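9th May, late, kitchen table

Home from Dasville at last and far too awake for bed! The young adults' listening day was wonderful. I'd been fretting since April that only the usual faces from Hirkell would turn up, and then there we were, 124 of us in the parish hall, with people standing at the back for the opening prayer. 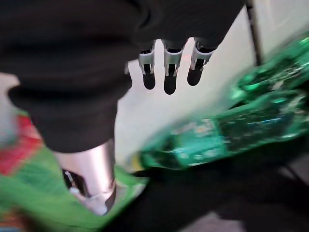

Three fingertips and a black sleeve.

My table had 11 people from 3 parishes, and the youngest was 16 (she'd come on the bus from Twal by herself, brave girl). We each had a few minutes to speak and then a proper silence before the next person. I thought I'd hate the silence. I loved it! A man across from me talked about going back to Mass after years away, and I've been turning it over all evening.

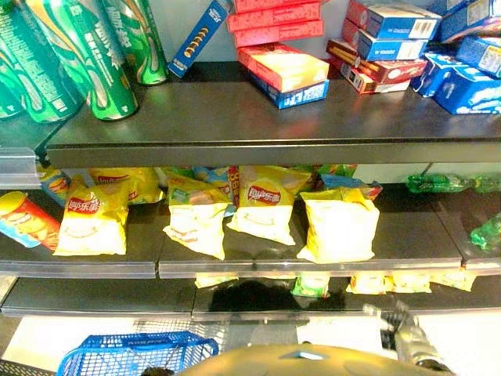
Then the afternoon question, which was what we'd want the bishop to hear first. Our table said music, straight off, and then lifts for people in the villages, and then we got on to women preaching and the tea went cold. I wrote so fast I can hardly read my notes. They have to be typed up and sent over to the Dudel group, who are putting all the tables together.

Must find out the name of that last hymn. I sang it all the way home in the car and I've still only got the first verse.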